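4.2 Placing the Granow under-counter filter

1. Close the cold water valve and open the tap to relieve pressure.
2. Fix the bracket at least 300 mm above the cabinet floor.
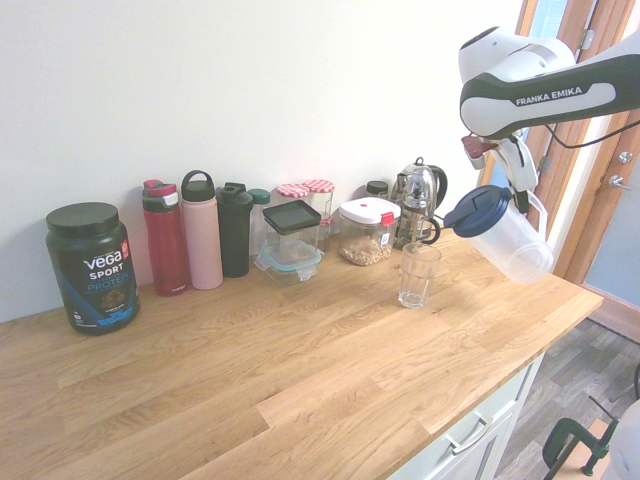
Flush the new cartridge before drinking from it. Run up to 50 liters to waste. Draw the first test sample into a clear container — a clear plastic pitcher with a lid, like the one over the glass, is suitable — and check for black particles.

CAUTION: Do not connect to a hot line.

3. Press the reset key until the counter shows 785.
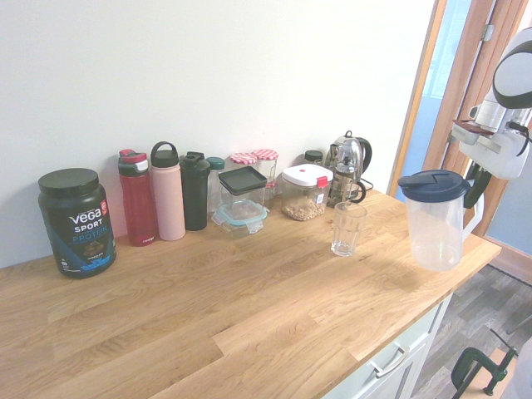

4. Write the cartridge date on the label. Repeat steps 1 to 3 at each change.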